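Irkico Tabletop Help > Painting and Assembly > Resin

Wash and primer coming off resin walker legs

Posted by dustbowl_hobbyist, 5/29/22

I've got a Delorme siege walker, the big resin one, and I'm having trouble getting primer to stay on the legs. The hull and the gun mounts came from the same box, were primed in the same session with the same can, and they're fine. The legs are the problem. I can rub the primer off the shins with my thumb, and when I put a brown wash over the knee joints it beaded up and pulled away from the edges.

What I did before priming: rinsed everything under the tap, let it dry overnight on a tea towel, glued the legs to the hips with superglue, filled the gaps with two-part putty and sanded it back. Primer is Billeck grey from a rattle can. I sprayed in the carport and it was a fairly cool day, but not damp.

I don't want to strip the whole model if I can avoid it. The hull already has its base colours and part of the camouflage on it. Can I fix just the legs, and if so what do I use that won't soften the superglue joints? Also, is there any point trying to save the putty work, or will that come off with the paint?

The legs are meant to be posable at the hip, but I've glued mine, so they won't come off without a fight.

saltbush_minis

It's mould release. A rinse under the tap won't shift it. Delorme's larger parts tend to come out of the box greasier than the small ones in my experience, and the legs have those deep channels behind the shin armour where it pools. Your hull probably just got less of it.

You can do the legs on their own. This is how I would go about it:

Mask the hull. Use low-tack tape along the hip line and cling wrap over everything above it. Press the tape down with a cocktail stick where it crosses the rivets.

Take off the loose primer first. Stiff toothbrush, dry, over a bin. If it's as bad as you say, most of the shins will come back to bare resin without any stripper at all.

For what's left, use isopropyl on a cotton bud and work on a small patch at a time. Don't soak it. Superglue will put up with a quick wipe but I wouldn't leave the hip joints sitting in anything. Keep it well away from the painted hull, because acrylics will lift straight away.

Wash the legs with warm water and dish soap, using the same toothbrush. Get right into the channels. Warm, not hot – thin resin parts will bend and the ankle pins on that kit are thin. Rinse, then do it again.

Leave it to dry for at least 12 hours. Water sits in the knee joints and you won't see it.

Scuff the flat areas lightly with 2,000 grit, wipe off the dust, and prime in thin coats. Leave the hull masked until the last coat is dry to the touch.

The putty should be fine. Two-part putty doesn't mind isopropyl once it has cured. If a bit of it does come away, it wasn't stuck to begin with, for the same reason as the primer, and you'd want to redo it anyway.

Don't handle the legs with bare fingers after the wash. I hold mine by a piece of dowel pinned into the underside of the hull, but if you've already glued the base plate on, a clean pair of nitrile gloves will do. 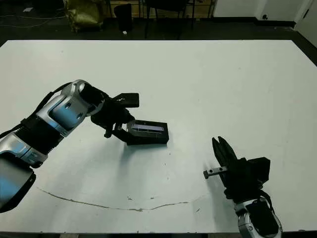 gearbox_and_glue

Agree with most of that, but check the can as well. I had a Billeck grey do the same thing to me in December and the model had been scrubbed properly. The can had been in the shed for a couple of years. A new can on the same parts worked fine. Shake it for longer than you think you need to, and spray an offcut of sprue or a spare resin gate before you go near the model. Leave the offcut a day and try your thumbnail on it.

If the offcut fails too, it's the can. I use Avgate black these days. It goes on a bit thicker, so you lose some of the panel lines if you're heavy-handed, and you'd need to bring the legs up to grey again to match the hull. On that kit I don't think it matters much as the legs end up covered in mud.

On the wash, that's a separate question in my view. Wash will bead on good primer if it's too glossy or if you've touched it a lot. A tiny bit of dish soap in the water you thin it with will break the surface tension. Tiny means the tip of a toothpick.

I also wouldn't bother with the 2,000 grit. It's too fine to give the primer any key. 600 or 800 is plenty, and the shins are flat enough that you won't lose detail.

rollsones

just wash it before you paint it next time mate. mine's been on the shelf with the primer flaking off for 4 years and from across the table you can't tell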